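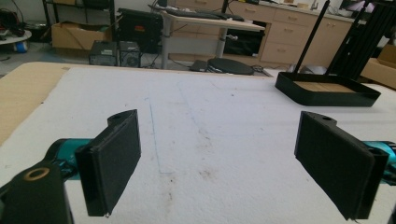

Hello, builders! I'm making a robot hand called Inby at our shared workshop in Stedbridge, and I want to tell you how a gripper works.

Pinch your thumb and finger together. Easy! Inby has two flat black fingers that do the same job, and each one has a thick pad on the inside — a bit like your fingertip. Open wide, go over the thing, squeeze gently. My notebook says 243 squeezes so far, and 35 were much too hard (sorry, banana).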